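Falonora Shared Workshop: Progress Report on the Hand-Held Gripper Build
To: Akash Nishad, Vesside Small Grants
From: Urmila Kashyap
Thu 12 January
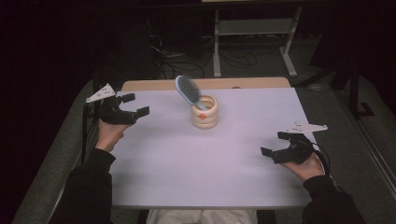 The grant was $600, paid in September, for a pair of hand-held grippers that a person can use to show a robot arm how to tidy a shelf. We have the pair. Both open, both close, and the left one has stopped pinching my thumb since we rounded off the trigger. Most of our practice is now on household objects, and the current favorite is a hairbrush in a ribbed cup, with a gripper coming in from each side. The brush leans, the cup is squat, and the bristles give the jaws very little to hold on to, so it makes a decent test and a poor afternoon. The white mounting plates are the third version. The first two cracked at the screw holes, and I have kept the pieces in case you want to see where some of the money went.

Spending to date is $500. The largest item was motors and position sensors from Prekel, followed by printer filament, followed by more printer filament. The remainder is set aside for a spare motor and a cable that doesn't pull out when the operator reaches across the table.

Your last letter asked about the schedule. We are 3 weeks behind. One of those weeks went to the Kandpal controller board, which arrived with the wrong connector, and which I then fitted with a different wrong connector. The other two went to the jaws. The square fingertips hold a cup well enough but let thin handles roll, and a softer pad fixed the rolling and then came unglued. We are trying a screwed-on pad next.

Recording is going better than building. The target in the proposal was 600 practice runs with both hands, and the logging software now saves each one without being restarted in between — a low bar, but it took until last week to clear it. Wrist fatigue is the real limit. The right gripper is heavier than the left by one badly placed bracket, and I would like to move it before anyone else signs up for a shift.

Still to do before the final report:
Move the bracket on the right gripper
Fit the new pads and repeat the brush test
Replace the cable
Write the parts list you asked for in September

I expect to need no further money, though I said that about filament too.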